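Visit report: Monunbridge guest house and laundry, 2023-12-16

The Monunbridge site has 16 guest rooms and its own laundry in a brick annexe. Manuela Rinaldi led the tour, starting at the sorting tables and ending on the first floor.

Sheets are washed at 60 degrees, pressed slightly damp and folded by hand. The linen store holds 669 pieces on open shelves – older stock at the front. Halina Stępień keeps the wear records on paper and withdraws a sheet when the hem fails, whatever its age.

Mattresses are turned in April. The beds are fixed to the wall side, so turning takes two people.

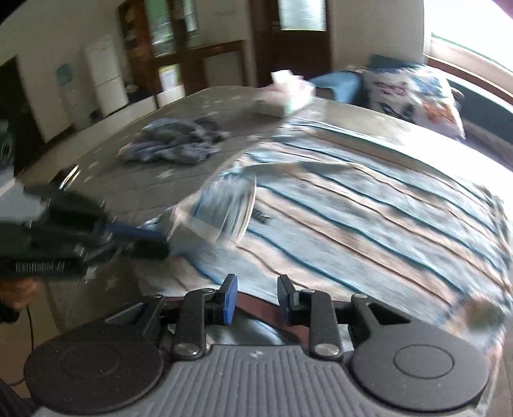 Room checks follow a printed card covering bedding, heating and window catches. Faults go to Ramiro Esteban the same day. The drying room was closed for a new fan and was left out of the tour.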